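Skova bamboo carving board, long-term review

January 30, 2023

I bought the Skova carving board last May to replace a plastic one that had gone furry down the middle. It has been in use most days since then, so this is a review of how it has held up and not of how it looked when I opened the parcel. I paid for it myself.

The short version is that it is a good board for bread, vegetables and a Sunday joint, that it needs oiling more often than the leaflet says, and that the groove is too shallow for a wet roast. I would buy it again at the sale price. I am less sure about the full price.

What you get

One board, one folded leaflet, and a cardboard sleeve. There are no feet and no handles. The groove runs right round one face. The other face on mine is flat, and I use that side for bread and pastry. The corners are rounded and it was smooth enough out of the sleeve, apart from one rough patch inside the groove that I took down with fine paper.

The leaflet covers washing, oiling and what voids the guarantee. It is printed in five languages and the English is clear. It tells you not to put the board in the dishwasher, not to soak it, and not to leave it standing in water. All of that is sensible for any bamboo board.

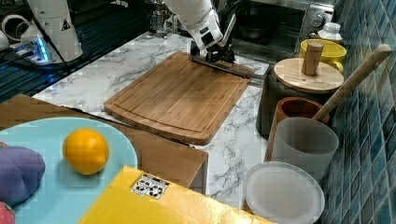
Cutting on it

Bamboo is harder than most of the woods used for boards and you notice it. The knife makes a sharper sound and there is less give under the edge. My main knife needs a touch on the steel more often than it did on plastic. I would say it is a fair trade, as the surface marks much less. If you have very thin, hard knives and are careful about them, a softer wood would suit you better.

Onions, carrots and cabbage are all easy on it. There is enough room to chop at one end and push the pile to the other. Garlic leaves a smell, as it does on everything, and half a lemon with some salt takes most of it away. Beetroot left a stain that lasted a couple of weeks and then faded with washing.

I don't cut raw chicken on it. I keep a cheap plastic board for that, which can go through a hot wash.

Bread is where the size pays off. A large loaf sits across it and the crumbs mostly stay put, though on the grooved side they collect in the channel and you have to brush them out. Use the flat side.

Keeping it still

It slides. On a smooth worktop, with no feet underneath, the board will creep away from you when you press on a squash or saw at a crust. A damp cloth under it stops this completely. I tried a set of stick-on rubber feet from Plerisura and they worked, but then the board could only be used one way up, so I took them off again. Getting the glue off was a nuisance.

A square of non-slip shelf liner is nearly as good as the damp cloth and doesn't leave moisture underneath. Whichever you use, lift the board when you have finished. Bamboo that is wet on one side and dry on the other will bow.
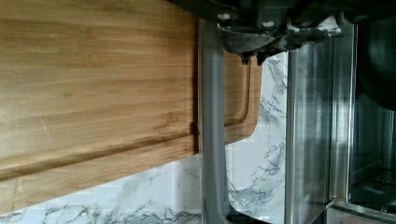 Mine did bow a little in the second month. I had been washing the top and only wiping the bottom, and drying it flat. It rocked when I leaned on one corner. I started wetting and drying both sides the same way and standing it on its long edge against the wall, and after a few weeks it settled again. It has stayed flat since. I mention it because a couple of the poor reviews on shop sites are about exactly this, and some of those boards could probably have been saved.

Oiling

The leaflet says to oil the board every 3 months. In my kitchen that isn't enough. With daily use and hard water it looks dry and pale well before then, and once it is dry it drinks up anything you put on it, including the beetroot. I do it monthly.

I have used two products. The first was Surna board oil, a plain mineral oil in a squeezy bottle. It goes on easily, it has no smell, and you leave it overnight and wipe off what is left. The second was a Lukáč board wax, which comes in a tin and is thicker. The wax gives a better finish and water beads on it for longer, but it is slow to work in and it builds up in the groove if you are heavy-handed. I now use the oil on most months and the wax when I have time.

Don't use olive oil or sunflower oil. They go sticky and then they smell.

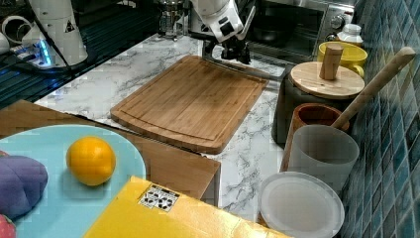

My mother-in-law disagrees with me on the monthly oiling and thinks I am making work for myself. She has had the same board for longer than I have, does it twice a year, and hers is fine. She does have soft water and there is only her cooking on it. I would go by how it looks. If a drop of water soaks in straight away, it needs doing.

The groove

This is the weak point. For a rested chicken or a small piece of beef it is fine. For a leg of lamb carved hot it fills up, and then when you tilt the board to pour into the gravy pan the juice runs out over the nearest corner whether you like it or not. There is no spout or wider well at one end, which plenty of boards at this price have. I put a tray underneath for anything big.

It also takes a bit of cleaning. A washing-up brush gets into it well enough but a sponge doesn't.

Washing and storing

Hot water, a little washing-up liquid, rinse, dry with a towel, stand on edge. It takes a minute. The board is heavy when wet and fills a normal sink, so I end up washing one half and then turning it round. If your sink is small, measure first. It won't go in an ordinary cupboard either. Mine lives on the worktop.

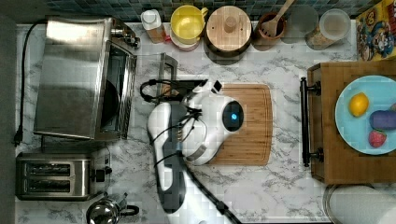

Posted by a reader under my first impressions piece: mine split along one of the joins after the winter, right at the end, about as long as a finger. It was kept next to the radiator so I suppose that was my fault. Skova asked for a photo and sent a new one without any argument. The new one lives at the other side of the kitchen and has been all right so far.

I have had no splits on mine, but I have kept it away from the oven and the radiator. Good to know the guarantee is honoured.

Would I recommend it?

Yes, for general use, if you have the space and don't mind the oiling. If you mainly want something for carving large joints, look for a board with a deeper channel. If you want something you can forget about, buy plastic and replace it when it gets tatty.

Good: hard surface, generous size, two usable sides, marks very little.

Not so good: slides without a cloth, shallow groove, awkward in a small sink.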